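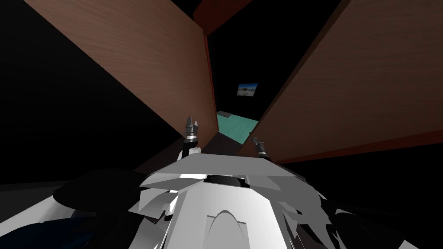 Re: [sim-training] Licensing terms for the Plarham courseware

On a morning in April a list member wrote:

> Has anyone on the list signed the new Plarham contract yet? Our
> purchasing office got the draft last week and it moves us from a
> site license to a per-learner charge. We run the warehouse safety
> game with new hires, and turnover being what it is, I can't give
> them a firm head count for the year. The sales rep says most
> customers end up paying less. I would like to hear from a customer.
>
> Also, does the Tiltar export still work with the new version? We
> keep all our completion records there.

We signed in the winter, so I can answer most of this.

The per-learner charge counts an account the first time it opens a scenario. Creating the account costs nothing. We had 1,070 accounts on the old site license and assumed we would be billed for all of them. The first statement listed 368. The others were people who had left, duplicate logins, and supervisors who only look at reports. Clean up your list before you talk price, and ask the rep to base the quote on active learners from your own logs.

The contract we were sent had a minimum of 800 learners a year. We asked for that to come down and it did, but it took three rounds of email and the rep had to go to a manager. If you sign with the minimum as written you pay for 800 whether you use them or not. It was on the pricing schedule at the back, not in the main terms, so check there.

On turnover: a seat can't be passed to another person once it has been used. If someone quits after one session, that seat is spent until the renewal date. For a warehouse with a lot of short-term hires this could cost you more than the old license did. Our people mostly stay, so it came out cheaper for us. I would work it out with last year's hires before believing either the rep or me.

The Tiltar export works, with one problem. Scores and completion dates come across fine. Time spent in each scenario comes across as zero for anything played offline. We reported it and were told it is on the list for the next release. For now we pull those times by hand from the Plarham admin page once a month. Up to 58 records in a bad month, so it is a nuisance but not a big one.

We also looked at Cirillo before renewing. The scenarios looked better and the trial group liked them, but there was no scenario editor, and we change ours every time the floor layout changes. If you use the stock scenarios as they come, it may be worth asking for a trial.

Two questions of my own. Is anybody running the new version on the older Arov headsets? Ours drop back to the login screen after the second scenario, and support wants us to replace them. And has anyone gotten a multi-year price in writing? We were only offered one year.

Reply to the list please, I read the digest.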